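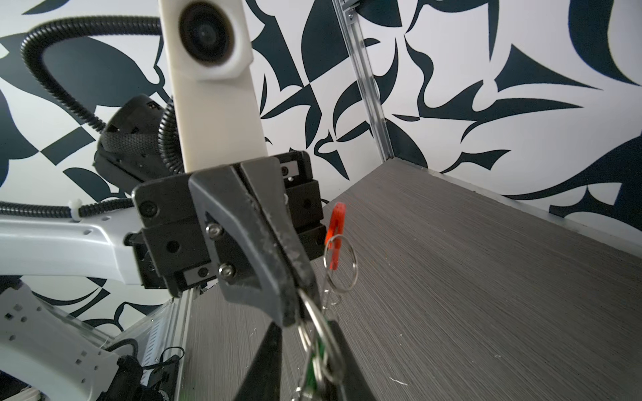

Okon support wrote back this morning that the ticket could be closed if the keys were no longer slipping, and asked whether I'd post my notes first so the next person with the same complaint has something to go on. Fair enough! These are my notes, cleaned up a bit, with the swearing taken out.

Ticket: gripper drops key rings during hand-guided and remote teaching
Opened: 4/1/26
Product: Skiken teaching kit, Homuvix recording software
Status: waiting on me (story of my life)

What I was trying to do

Teach the arm to pick up a bunch of keys from the table, carry it over and let go of it on a marked spot. I teach two ways. For the first few demos I put the arm in free mode and push it around by hand, and once I know the path feels okay I switch to the remote handles and record the rest that way. The keys are a mean object, I'll admit. Split rings looped through each other, everything flopping around, and the tips of the fingers have to come in at a slant to get hold of anything.

What went wrong

By hand, fine. By remote, the fingers would close, I'd start the lift, and somewhere on the way up the keys would slide out and hit the table. It didn't happen every time, so I blamed myself for a good long while. Out of the first 71 remote demos I had to throw out 27, and those were only the ones where the keys fell all the way out. Plenty of others had a saggy grip that I kept because I was tired and wanted my dinner.

First things I tried

Restarted Homuvix. No change.

Wiped down the fingers with a damp cloth and let them dry. Maybe a tiny bit better, maybe wishful thinking.

Checked the finger screws with a hex key. All snug, so I left them alone.

Raised the grip force in the settings one notch, then another. Two notches up, the fingers squeezed so hard on a single ring that it popped out sideways like a watermelon seed. Put it back where it was.

Support's first answer

They asked for a log of the handle position next to the gripper position, which I didn't know you could get. It's under the recording menu, then Export, then tick "raw channels" (the box is unticked every time you open the window, please fix that). I sent 5 logs, two good lifts and three drops.

The reply came back the same afternoon and said to look at the trigger channel. In every drop, my finger had eased off the trigger a hair as I started to raise my arm. I had no idea I was doing it! When I guide the arm by hand, I close the gripper with a button and it stays closed until I press again. On the remote handle the gripper follows the trigger the whole time, so if I relax, it relaxes. With a block of foam you'd never notice. With thin metal rings a little slack is all it takes.

What fixed it

There's a setting called "hold on close." With that on, once the trigger passes a set point the gripper stays shut until you let go completely. I turned it on, set the point at nearly full squeeze, and did a batch of remote demos. The keys stayed in for the whole batch.

One catch, and I lost an evening to it. The hold setting is saved per project, so my old "Kun" project had it off even after I'd switched it on in the new one. If you copy a project, check the setting in the copy as well.

The other catch is the old demos. Support says don't mix them with the new ones, and I tried it anyway on a small training run, and the arm had picked up my bad habit. It closed on the keys, started up, and loosened its grip just the way I do. I felt a little called out. Those recordings are now in a folder named "do not use," and I'm starting over toward 500 good ones.

Still open, if anyone at Okon is reading

The wrist camera view in the recording window freezes for a moment when I switch from free mode to the handles. It catches up on its own and the saved video plays fine, so I can live with it, but it makes me jump.

Also, could the handle buzz when the hold kicks in? Right now I squeeze until it feels like plenty and then watch the screen for the little lock symbol, and my eyes ought to be on the keys at that point.

You can close the dropping part. Please leave the camera freeze open, and I'll send a log for it when I've recorded the next batch.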